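**Household tips from the open day at the Stokley workshop, Sat 17 June**

The Stokley workshop received 457 visitors at its open day. The demonstrations of robot arms sorting and clearing tableware drew many questions on how the same tasks might be managed at home. The following guidance was prepared by Ragnheiður Hauksdóttir of the kitchen section and reviewed by Jeferson Caldeira, who led the demonstrations.

## Setting out a work surface

- Cover the table with a plain cloth in one dark color. Light and bright dishes are easier to find on it, and plastic makes less noise when set down.
- Place the largest bowl nearest the side where you stack. Smaller items are brought to it.
- Keep cups together in the middle of the table and bowls toward the sides.
- Leave a hand's width between bowls wherever space allows.

## Sorting plastic tableware

- Assign one color to each member of the household. Visitors with young children reported that this ends most disputes at breakfast.
- Nest bowls by size, largest at the bottom. Do not force cups inside one another; they stick when damp.
- Wash plastic bowls in warm water with a soft cloth. Scouring pads dull the finish.

## Cables and floors

- Route cords along a wall and fasten them at 2 points at least.
- Sweep tile floors before mopping, and change the water when it turns gray.

Printed copies may be requested at the Stokley front desk. The next open day will be held in May.

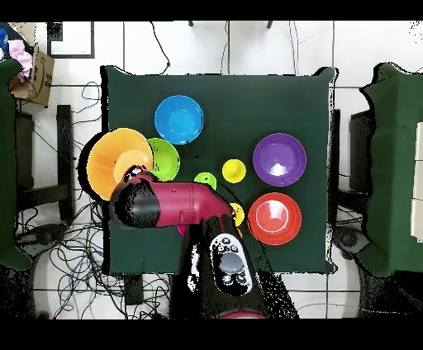 *Robot arm at the orange bowl during the tableware demonstration.*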